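Runddale > Who we are > Our story

Hi, I'm Glenys McPhee, and I run Juloveck, a little mail-order yarn shop with a dye room in the back. If you've found your way to this page you're probably wondering whether there's a real person behind the website. There is! She has blue fingers most of the time.

I started dyeing wool in my kitchen after my old office closed. My first batch was meant to be moss green and came out the color of a wet sidewalk, so I put it on the craft board in Runddale as "Sidewalk" and sold every skein by lunch. We still make it. People email me if it's out of stock for more than a week, and they are not always polite about it.

These days there are three of us. Radka Delić handles the dye pots and keeps the recipe book, all 151 colors of it, in handwriting only she can read. Kamol Nilsuwan packs your orders and answers the phone (if you've ever asked him which needles to buy, you know you'll be on for a while). I do the buying, the website, and the worrying.

Our wool comes mostly from two farms up the valley, and we wind it into skeins here. A big month is over 700 parcels, and August is dead quiet, so that's when we try new shades and repaint the shelves.

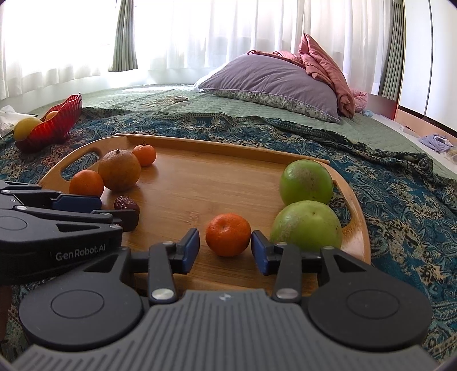
Names for the colors are the part I love best, and we take them from all over: weather, old coats, soup. Customers send in ideas too, and if we use yours you get the first skein off the rack. Zlatko Ristić sent us "Late Bus," a gray with a bit of yellow in it, and it's been in the top five ever since.

We don't have a proper storefront, but you can come by and pick up an order if you call first. Ring the side bell, the front one has been broken for ages. And if a color looks wrong when you get it home, send it back within 30 days and we'll swap it, even if you've already wound it. I've done that myself more than once.

Filed under: About Us, Yarn & Dyeing, Small Shop Life

Contact Juloveck | Shipping & Returns | © Juloveck Yarns, Runddale | Back to top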